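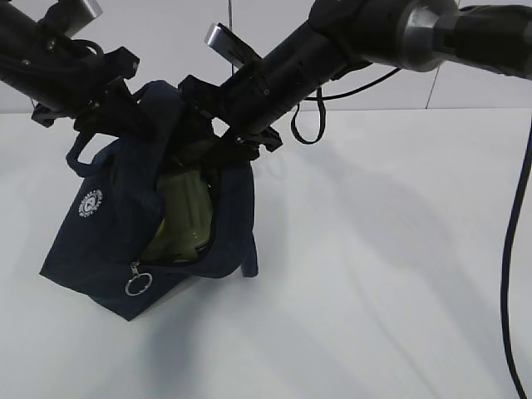 Navy fabric bag, small round white logo on the side.

Ticket: bag lines dropping off packing slips, Tremell label printer
Status: open, then closed, then open again (see below)
Opened November 2023

Problem as reported: shop order comes in, Bistimix shows it fine on screen, slip prints with the bag line missing. Everything else on the order prints. Postage then works out too low as the weight of the bag isn't counted. Five orders went out underpaid before it got spotted.

Tried first:
Turned printer off and on. No change.
New roll of labels. No change, wasn't expecting any.
Reprinted an old order from April — bag line prints perfectly. So the printer is fine and it's something in the newer orders.

Compared old order with new one side by side. Same product code, same price. Product name is longer on the new one, someone added the colour and the fabric to the title when the shop pages were redone. Old title 37 characters, new one 92. Slip template is still the Boros one, which was set up for short names.

Shortened the title on one test product. Printed fine. Put the long title back, line vanished again. Did it twice to be sure.

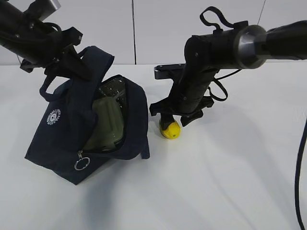 So went into the template settings. There's a box called "line overflow" and it was set to hide. Other choices are wrap and shrink. Set to wrap, saved, reprinted. Line is there now but runs over the barcode and the scanner wont read it. Shrink works but the text is tiny, packing bench can't read it without holding it up to the lamp.

Went back to wrap and moved the barcode down 20 mm. Scans first time. Slip now comes out on two labels if the order is long, can live with that.

Marked as closed.

Reopened next morning. Setting had gone back to hide overnight. Looks like the Pornum sync pulls the template from the main shop account and overwrites whatever is saved locally. Changed it in the main account instead, ran the sync by hand, setting stayed on wrap. Barcode position stayed too.

Still to do:
— check the returns slip, it's a seperate template and probably has the same setting
— work out what we owe on the underpaid parcels
— ask whoever does the shop pages to keep titles short anyway, the long ones look bad on phones

Leaving this open until the sync has run overnight more than once. If the bag line goes missing again please don't raise a new ticket, add the order number to this one and say which template it printed from.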